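FOR IMMEDIATE RELEASE
Sunday, January 26, 2025

Gorkotar opens PC trade-in drive for schools, drop-off starts in February

Old desktop in the closet? Bring it in. Gorkotar and repair shop Van Dijk are taking used computers all through February. Working or not - both fine. Machines that can be fixed go to 6 local schools, the rest get stripped for parts.

Last year's drive brought in about 85 towers, most of them only needing a new drive or more memory. Goal this year is more, plus laptops for the first time.

Every donor gets a 7 percent coupon for Aleo refurbished monitors. One per houshold please.

What we take: desktops, laptops, keyboards, mice, cables. No printers. No tube TVs, sorry.

Drives are wiped with Gonus software before anything leaves the building. Reciept on request.
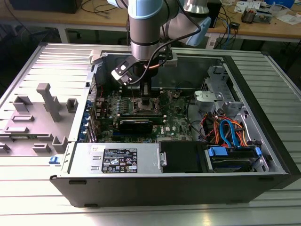
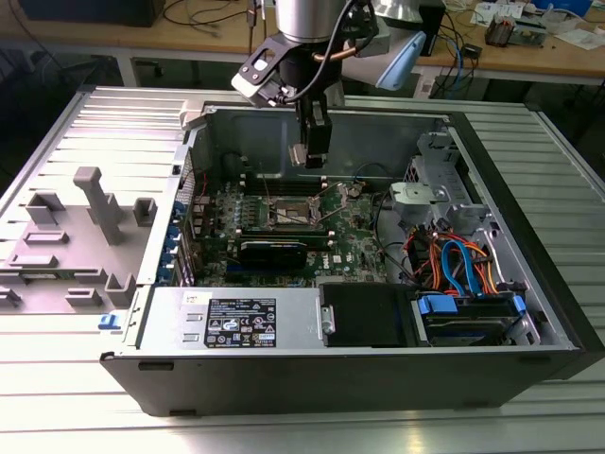 Desktop towers with the side panel off.

Drop-off points
Gorkotar front desk, weekdays until 6
Van Dijk, 23 Mill Street, rear door - ring the bell

Press contact: Gorkotar press office, reply to this release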